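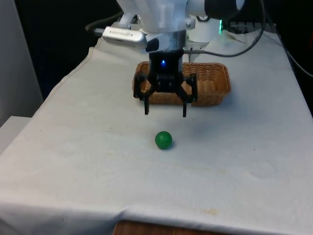 Wicker basket and green ball on a white cloth.

Sunday, July 14, 2019

The parish of Carham has now completed its second year of shared allotment tenancy, and it seems appropriate to record how the arrangement has worked. Under the scheme, a full plot may be divided between two households, each paying half of the annual rent and each holding a key to the Trullthorpe Lane gate.

When the waiting list was last published, in January, it contained 68 names. Applicants at the head of the list had waited more than four years. Shared tenancy does not remove that difficulty, but 20 households have been given ground to cultivate who would otherwise have had none.

Certain matters remain unsettled. The agreement does not state which tenant is responsible for the boundary hedge, and the position on sheds is unclear — my own request was answered twice, with different results. Water is a further concern. The meter at the lower tap recorded 3,476 litres during the dry weeks of last summer, against 1,508 at the upper tap, and the cost was divided equally between all plots.

My co-tenant, Casimiro Sepúlveda, has proposed that water be charged by section. I support the proposal, although our plot lies in the lower section and we should pay more under it. Written comments may be left in the box beside the gate until the end of the month. The broad beans have finished and the ground will be sown with winter cabbage.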